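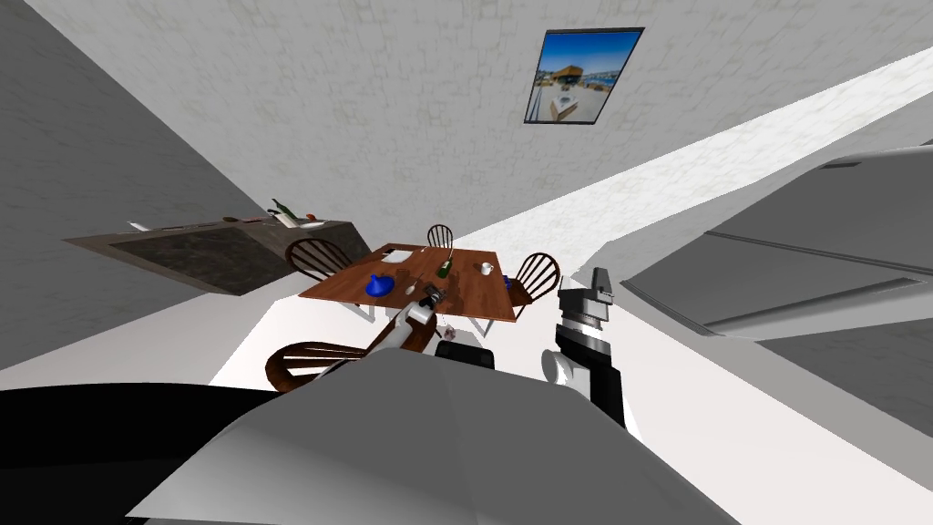
Why does the hot water return line go cold overnight when the controller shows the pump as running?

The controller reports the command it sent to the pump relay and has no reading of actual flow. If the relay closes and the pump does not turn, or turns against a closed check valve, the status page still says Running. Compare the supply and return temperatures in the history view before trusting the status line.

Ticket 976
Product: Gostargate loop controller, wall mount
Site: Cenberg, upper house
Opened by: Boglárka Takács
Opened: 13 July 2021
Status: Resolved, monitoring

Reported problem

Kitchen tap at the far end of the loop runs cold first thing in the morning. Hot water arrives after a long wait. During the day the same tap is hot almost at once. Schedule is set to run the pump all night. Status page shows Running at every check. No alarms in the alarm list.

The pump was replaced in December by Kollár, same model as the original. Customer did not notice the fault over the winter but says the upper house was mostly unoccupied then, so the start date is unknown.

Initial checks

Firmware is current. Clock is correct, including daylight saving. The schedule was exported and read line by line, and there is no gap in the overnight block. Vacation mode is off. Water heater set point is unchanged and the tank outlet stays hot through the night, which rules out the heater and the mixing valve on the tank side.

History view shows the return temperature tracking the supply during the day. Late in the evening the two lines separate and the return falls toward room temperature. In the morning it recovers on its own, with no user action and no event logged.

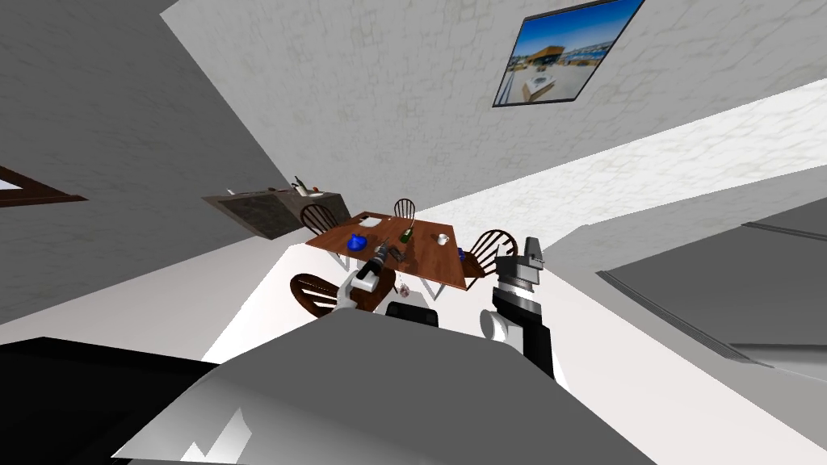 The recovery always follows the first heavy draw of the day, usually the shower. That pattern suggested a stuck check valve: a heavy draw moves enough water to lift the disc, the pump then holds it open, and it drops shut again when flow falls off at night. Flow falls off at night only if the pump slows down, so the pump settings were checked next.

Pump settings

The replacement pump shipped in its automatic speed mode. In this mode the pump learns the draw pattern and lowers its own speed when it expects no demand. The controller is not aware of this. It keeps the relay closed and logs Running, while the pump is down at minimum speed.

At minimum speed the pump does not make enough head to keep the check valve off its seat. The original pump had been left at fixed speed by the installer, so the schedule in the controller was the only schedule in effect. After the swap there were two, and they disagreed.

Changes made

1. Pump mode changed from automatic to fixed, medium speed.
2. Check valve removed and cleaned. Scale on the seat, disc moving but stiff. Refitted with a new gasket, arrow confirmed in the direction of flow.
3. Loop purged at the return drain until the air stopped.
4. Low return temperature alarm enabled. It is off by default — the history had the fault recorded every night and nothing was raised.

Test

Pump stopped by hand and the loop left to cool. Pump restarted from the controller with all taps closed. Return line reached its normal temperature in 43 minutes with no draw. This is slow but within what the pipe length and insulation would suggest. Overnight history for the next four nights shows the return holding steady from evening to morning.

The insulation on the crawl space section is missing at several elbows. This was not part of the fault and was left as found. Noted for the customer.
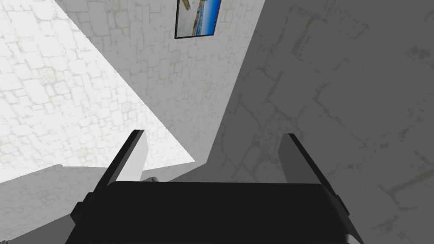 Ľudovít Charvát: I would not leave it at medium permanently. We had the same symptom on a Hollier loop with smaller pipe, and the fixed medium setting was noisy at the elbows. Low was enough once the valve was clean. Has low been tried here?

Reply from support: Not yet. The valve was cleaned in the same visit as the speed change, so we cannot say which of the two fixed it. Plan is to drop to low speed and leave the alarm enabled. If the return sags overnight at low, it goes back to medium and the valve gets replaced.

Update: Low speed set. First night held with a slightly lower return temperature, no alarm. Customer reports normal hot water at the kitchen tap and asked whether the pump can be switched off overnight to save power. It can, using the controller schedule, with a start time set ahead of the first use by at least the warm-up time measured in the test. The warm-up should be measured again at low speed first — the old figure was taken at medium.

Ticket stays in monitoring until the low speed warm-up result is in.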